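Account Coordinator, Pro-Bono and Community Accounts
Marnside, Teninholm office

Marnside is a marketing and public relations agency with 57 employees. Every year we take on 4 nonprofit clients at no charge. We are hiring an account coordinator to handle the day-to-day work on those accounts, starting in September. 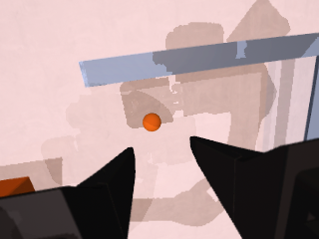

An orange ball on a pale pink surface, in a computer rendering.

The largest account at the moment is Girkis, a hearing health charity that offers free screenings. Its fall campaign includes radio spots, posters for around 200 pharmacies and a fundraising dinner. You will keep the schedule, collect approvals from the client, proofread copy and send materials to printers and stations.

You will also write short updates for the charity's newsletter and put together a monthly report on media coverage.

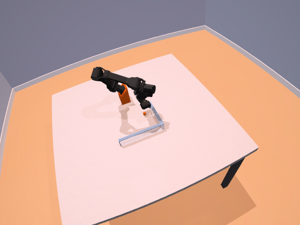
We ask for one year of experience in an agency, newsroom or nonprofit office. Internships count. You should write clearly and be comfortable on the phone. Spanish is helpful, as one of the accounts is run out of our Buenaventura office.

The job is full time, 9 a.m. to 5:30 p.m., with two evening events a month during campaign season. Benefits include health insurance, paid vacation and a parking space.

To apply, send a resume, a cover letter and two writing samples to the hiring desk at Marnside, Suite 301, Teninholm. Please put "Coordinator" on the envelope. Applications are read as they arrive, and interviews are held in person.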